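January
Posted by the Plotier blog

Going away for a fortnight? My lock-up checklist, with comments

I do this walk-round every time we leave the house, usually on a Tuesday evening because the ferry goes stupidly early the next day. Tick as you go, and don't do it in your head (I did once, and the freezer door was open for nine days!).

1. Windows and doors
Try every handle, even the ones you never open. Our landing window looks shut when it isn't. Back door bolted top and bottom. COMMENT: bottom bolt stiff again, needs oil.

2. Small valuables
Know what you've got before you go. I lay the jewellery box open on a table, check what's in it against the insurance list, then it goes in the safe. Our policy wants anything over £300 named separately, so the watch and my gran's ring are on there. COMMENT: ring valuation out of date, it says £800 and I'm sure it's more now. 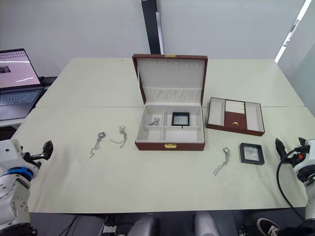

3. Water
Stopcock off, then run the kitchen tap till it gives up. Heating on frost setting, 5 degrees. COMMENT: fine.

4. Plugs
Telly, toaster, kettle, the lot. Leave the fridge, obviously. The Zadus timer does the hall lamp and I set it a bit ragged so it doesn't click on at the same minute every night. COMMENT: timer clock was an hour out, still on summer time.

5. Alarm and smoke detectors
Press all 4 test buttons. Mine are Nurkico ones and they're LOUD, so warn the dog. Keep paperwork and receipts somewhere that isn't the house, and take a few pictures of anything you'd hate to describe from memory.
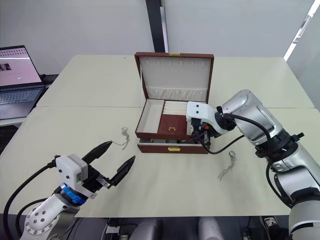

Then set the alarm and get out before I start fretting about the iron.

Comments

mossybank: We leave the stopcock till last as someone always wants a cup of tea.

tilly_p: Does the Lindqvist safe fit under a bed? Mine's too tall by a whisker.

oldgate: Add bins! Came home to a horror.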